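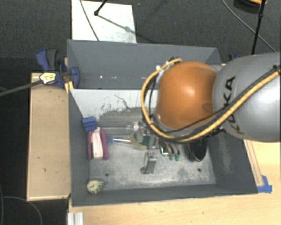 Barnico Marble Tower, Set No. 222

Category: Construction and marble toys
Maker: Barnico
Packaging: Lift-off lid box (early), end-flap box (late)
Complete set: 20 track pieces, 5 base plates, 4 catch trays, marbles, instruction sheet

Description

Set No. 222 is the large boxed version of the Barnico Marble Tower. The track pieces and posts are hard molded plastic. The base plates are a softer plastic in green or, in late sets, tan. Posts push into sockets on the base plates, and track pieces clip to collars on the posts. No tools or glue are required.

The smaller Marble Tower Starter uses the same posts and track but has a single base plate. Parts are fully interchangeable between the two. Many loose lots sold as No. 222 are two or more Starters put together, and the easiest check is the catch trays, which were never supplied with the Starter.

Contents

Straight track, long: 5
Straight track, short: 5
Curved track, left: 4
Curved track, right: 4
Funnel: 1
Splitter: 1
Base plates: 5
Catch trays: 4
Posts and collars: see note
Marbles: see note
Instruction sheet: 1, folded

Note on posts. The instruction sheet and the box side disagree on the number of posts. Sealed examples have been opened that matched the sheet and others that matched the box. A set should be treated as complete if it has enough posts to build the tallest model on the sheet.

Note on marbles. Original marbles are clear glass with a single colored twist. They are unmarked and cannot be told apart from other marbles of the same size and type. Missing or replaced marbles do not affect the value of a set to any great degree. Oversize marbles will spread the walls of the curved track and should be removed before storage.

Variations

Version A. Green base plates, red and yellow track, lift-off lid box. The word BARNICO is molded in raised capitals on the underside of every base plate. Sockets are open at the bottom, and a post pushed in too hard will pass through. The splitter has a metal pin.

Version B. Same colors and box as Version A. Sockets are closed at the bottom. The raised name is found on one base plate per set, and the others are blank. The splitter still has a metal pin.

Version C. Green base plates, red and blue track, end-flap box. The splitter pin is molded plastic and is part of the flap. Name on one base plate, in recessed letters.

Version D. Tan base plates, red and blue track, end-flap box with a yellow panel on the front. No name on any part. Version D was packed by Renemano after it took over the Barnico line, and the Renemano name is printed in small type on one end flap only.

Mixed sets are common. A Version A box with closed-socket plates is usually a factory transition and should be listed as A/B. A tan plate in a lift-off lid box is a later replacement.

Version A is the hardest to find complete, mainly on account of the base plates. The open sockets split along one side, and owners tended to throw the plates away. Version D is the most common in unused condition. Collectors pay more for B than for C when the box is good, and the same for either when it is not.

Box and paper

The lift-off lid is thin board with a pasted paper label. The corners of the lid are stapled. Rust marks around the staples are normal and should be described but not treated as damage unless the staple has let go. The inner tray is plain gray card, folded without glue, and is frequently missing.

The instruction sheet for Versions A and B is printed in two colors on one side. The sheet for Versions C and D is printed in black on both sides and adds three models. The extra models can be built with the older parts. Reproduction sheets exist. The paper is brighter and the fold lines run through the parts drawing, where on an original they fall between the drawings.

Condition points to check

Splitter. The flap should fall freely to either side when the piece is tilted. On metal-pin splitters, a stiff flap generally means a bent pin. Do not try to straighten it in place. The pin pushes out from the side with the smaller hole.

Curved track. Look at the clip ends. Stress shows as a white line where the clip meets the channel. A piece with a white line will still hold a marble but should be graded as a second.

Collars. The gripping edge wears round with use. A worn collar slides down the post under the weight of the funnel. Collars from the Starter are an exact replacement.

Base plates. Tan plates curl at the corners if stored on edge. Laying them flat under a board for several weeks will take out most of the curl. Heat is not recommended.

Funnel. Fine circular scratches inside the funnel are from play and cannot be polished out. Chips on the rim are more serious, as the rim carries the top clip.

Cleaning

Plastic parts can be washed in lukewarm water with dish soap. Dry the metal-pin splitter at once with a cloth. Do not soak base plates with a paper price sticker still attached; the dye in some store stickers will stain the green plastic. Alcohol dulls the surface of the yellow track and should be kept away from it. The blue track is not affected.

Similar sets

The Stumine Roll Tower has the same outline and is regularly listed as a Barnico. Stumine posts are square and will not enter a Barnico socket. The track channel is also shallower, and the funnel has a flat rim.

The Idahosa Marble Works is a wooden set with plastic funnels. The funnels are close in size to the Barnico part but have no clip.

Spare parts available

Posts, all versions
Collars, all versions
Straight track, long and short, red
Straight track, short, blue
Curved track, left, yellow
Catch trays, green
Splitter, plastic pin

Curved track, right, is out of stock in all colors. Base plates with the raised name are sold with complete sets only. State the version when ordering track, as the shade of red changed between B and C and the difference is visible when pieces are mixed. All spares are used and graded as first or second. Seconds are functional.

Sources

Version order is based on the parts survey by Kauko Kauppinen, with corrections to the splitter entries from Ieva Kuusk. The A/B transition box was reported by Sheena MacKinnon. Details of a Version A set without the raised name on any plate would be welcome; one has been reported but the plates were not available for inspection.

Page last revised in December. The Version D end flap entry was added.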